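### 4.2 손목 카메라 시점에서의 목표 재획득

앞 절의 계획기는 머그가 어디 있는지 안다고 가정한다. 편리한 가정이며, 우리도 첫 판에서는 그 편리함을 충분히 누렸다. 이 절에서는 물체가 손목 카메라 시야의 가장자리로 밀려났을 때 Tetevero가 추정치를 어떻게 유지하는지 다룬다.

Tetevero의 인식 모듈은 매 주기 분할 마스크를 받아 물체 중심과 손잡이 방향을 갱신한다. 마스크가 영상 경계에 닿으면 중심 추정은 안쪽으로 끌려온다. 잘린 원을 온전한 원으로 믿는 셈인데, 필터는 이 믿음에 매우 낮은 분산을 부여했다. 틀렸지만 자신감은 있었다. 그림 3은 이런 경우의 입력이다. 회색 머그는 왼쪽 위에서 일부만 보이고, 손잡이는 다행히 시야 안에 남아 있다. 흰 상판이 화면 대부분을 차지해 특징점 기반 자세 보정에는 별로 보탤 것이 없다. 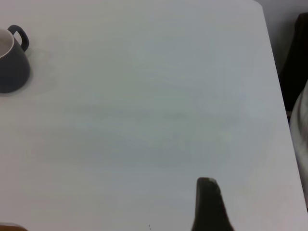
**그림 3.** 재획득 단계의 손목 카메라 입력. 왼쪽 위에 머그의 일부, 아래쪽에 그리퍼 손가락 끝이 보인다.

초고를 읽은 Becerra는 경계에 닿은 마스크를 그냥 버리면 되지 않느냐고 물었다. 필터가 예측만으로 몇 주기를 버틸 수 있다면 나쁜 측정보다 침묵이 낫다는 지적이었다. 우리도 같은 생각으로 그렇게 구현해 보았다. 침묵한 필터는 이전 속도를 성실하게 적분했고, 머그는 추정 공간에서 상판을 벗어나 조용히 여행을 떠났다.

최종 구현은 마스크를 버리는 대신 측정 공분산을 경계의 법선 방향으로만 키운다. 경계와 나란한 방향의 정보는 그대로 쓴다. 손잡이가 검출되면 그 접합부를 별도의 측정으로 넣고, 검출되지 않으면 넣지 않는다. 당연하게 들리지만 초기 코드는 검출 실패 시 원점을 반환했으며, 이 사실은 로그를 3199개 주기까지 넘겨 본 뒤에야 드러났다.

시선 이동은 계획기 Lurton이 맡는다. Lurton은 추정 공분산의 최대 고유값이 임계값을 넘으면 파지 계획을 중단하고, 7개의 후보 시점 중 예상 정보 이득이 가장 큰 것을 고른다. 후보가 7개인 데에 이론적 근거는 없다. 더 늘리면 계획 시간이 제어 주기를 넘겼다. 같은 시점을 연속 3회 고르면 탐색을 끝내고 상위 작업 관리자에 실패를 보고한다. 이 규칙이 없던 판본은 두 시점 사이를 오가며 결정을 무기한 미루었는데, 저자들의 원고 수정 방식과 닮은 데가 있어 한동안 결함으로 분류되지 않았다.

그리퍼 손가락은 고정 마스크로 분할 입력에서 제외한다. 마스크는 손가락 개도에 따라 보간하며, 개도 값은 Enex 드라이버에서 받는다. 드라이버의 시간 기록은 영상과 다른 시계를 쓰므로 동기화가 필요하다. 오프셋 추정은 부록에 실었고, 읽기에 즐거운 부록은 아니다.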